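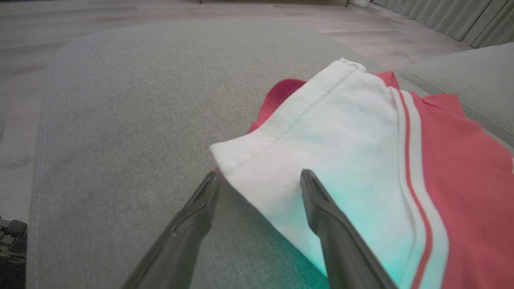
The Karnell student robotics contest should stop scoring its laundry event by time alone. I have judged it for 2 seasons, and the fastest runs tell me little about the students' work.

The current rule gives 100 points for a cleared seat and deducts for every second past 300. A team that drags a shirt off the cushion in one pull beats a team that finds the hem, grips it and lays the garment flat. Cloth has no fixed pose. Locating an edge is the hard part of the task, and the score sheet has no line for it. 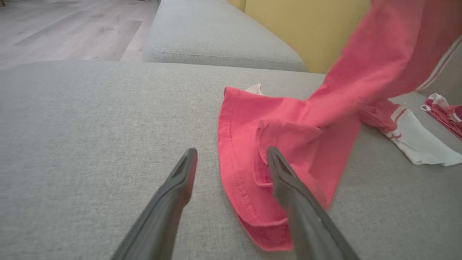
Daranee Wiriya, who coaches the Srithong club, objects that grasp quality is subjective. It can be measured. Log the commanded grip, the gap between the fingers and the number of regrasps, and publish the logs. Her own students already record the first two.

A second objection concerns cost. Yupin Nuchit wrote in the Hukdale newsletter that small clubs cannot afford two arms with wrist cameras. That argues for a one-arm class. It does not argue for leaving the two-arm class as it is.

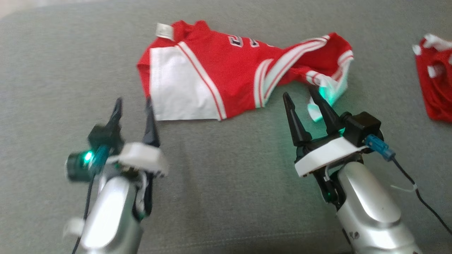

My proposal is 28 points for the first valid edge grasp, with time used only to break ties. The rules meeting is on 23rd November at Pletby.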